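Gallery: the grasp layer, August

Severino Cordero

I get asked for pictures of the software. Software doesn't photograph well, so what people want is pictures of an arm holding something, and then they decide from the arm whether the software is any good. I would like to slow that down a little. The gallery is short and the captions are long, and if you came only to look, scroll.

Some background for anyone new to these pages. We run a two-arm bench setup on a stack made of three parts. Nirnalier is the planner, which takes a goal and hands back arm paths. Keltell is the perception side, which turns camera input into object poses and a confidence number. Prulel is the grasp controller we wrote ourselves, mostly out of irritation, and it sits between those two and the motors. Urquijo is the log viewer. I have opinions on all four and I'll try to keep them in order.

What I don't trust, going in

The first thing is any success rate without a definition attached. In August we logged 346 grasp attempts on small round objects. If "success" means the fingers closed and the force reading said something was between them, we look terrific. If it means the object went where it was told and was let go of without a fuss, we look a good deal more ordinary. I've seen slides from other groups where the first number is printed under a title that promises the second. I've made a slide like that myself, and I took it down on a Friday afternoon after rereading the log.

The second thing is confidence scores. Keltell will tell you it is 0.9 sure of a pose, and 0.9 of what is never spelled out anywhere I've been able to find. We tried throwing away every detection under a threshold. The arms got slower and the bad grasps stayed bad, since a fair share of them came from detections the system was very pleased with. The threshold is still in the config file. It's set so low it does nothing, and I keep meaning to delete it.

The third thing is planners that never say no. An early Nirnalier setup of ours would return a path for nearly any request, including ones that sent the elbow on a long tour of the workspace to move the fingertips a hand's width. Technically there was no collision. I would still rather have had an error. We now cap the path length against the straight-line distance and refuse the rest, and 48 requests got refused in August. I count those as the planner working properly. My colleagues count them as failures. We have agreed to put them in a separate column and stop talking about it at lunch.

Why fruit

Blocks are too kind. A cube has flat faces, it stays put, and the perception model has seen a million of them. We used blocks for months and came away with a high opinion of ourselves. A tangerine is uneven and wants to roll, and two of them look so much alike that the tracker has every excuse to swap their labels. That last problem took more of my summer than grasping did.

The label swap goes like this. Keltell assigns an ID to each object it finds. An arm comes in, covers part of one fruit, the tracker loses it for a moment, and when it finds it again it may give it the other one's ID. The planner has no idea. It carries on with a plan for object A using the position of object B, and both modules report that everything is fine. In Urquijo you get two clean green timelines and an arm reaching for the wrong thing.

Our fix is dull. If a gripper says it is holding something, Prulel pins that object's ID to the gripper and ignores whatever the tracker says about it until release. Of the 69 runs we replayed with and without the pin, the pinned version never swapped. I don't read much into a zero from a sample that size, and all of those runs had the same lighting.

The picture

One tangerine in the left gripper at the plate, the other on the cloth, with the right gripper nearby. To Prulel the first one belongs to the left arm for as long as the grip lasts. The tracker gets a vote on the second one only.

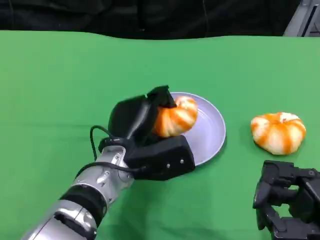 Ilse wrote in to say that pinning the ID just moves the lie somewhere else. If the fruit slips out and the force reading lags, the controller will go on insisting it has hold of something, and now the tracker, which could have caught it, has been told to keep quiet. She would sooner see the two sources disagree out loud and the arm stop.

She's right about the lag. We measured it and didn't like it. The pin now expires if the finger gap shrinks past a set width, which catches a clean drop and misses a slow slide. Stopping on every disagreement was our first version, and it stopped all the time, mostly over nothing, until people began clicking through the warning without reading it. I'm open to a middle way. I haven't seen one I'd leave running over a break.

What I'd look for in anyone else's gallery

Ask which parts of the stack knew what, and when. A still tells you where the arms were and leaves out whether the planner had a fresh pose or one from half a second earlier. It leaves out how the run ended, too, and that goes for mine.

Ask for the log next to the picture. Urquijo can export a slice of the timeline as plain text, and it is ugly, but it settles arguments. Its clock handling is poor. The perception and control streams drift apart over a long session, and the viewer lines them up by guessing. We stamp everything at the source now and ignore its alignment.

And ask what changed between the good run and the one before it. With us it is embarrassingly often a parameter that somebody nudged by hand. Two of the settings in the current Prulel config have a comment beside them that says only "better". I wrote one of those comments.

Still open

Handover between arms with the pin on. At the moment both grippers can claim the same object for a moment, and whichever message arrives last wins.

Grip force. We use one value for everything round, and it was picked by feel.

Release height over a plate. Nirnalier treats the rim as a solid disk, so it lets go higher than it needs to. The patch is written and sits in a branch waiting for someone other than me to review it.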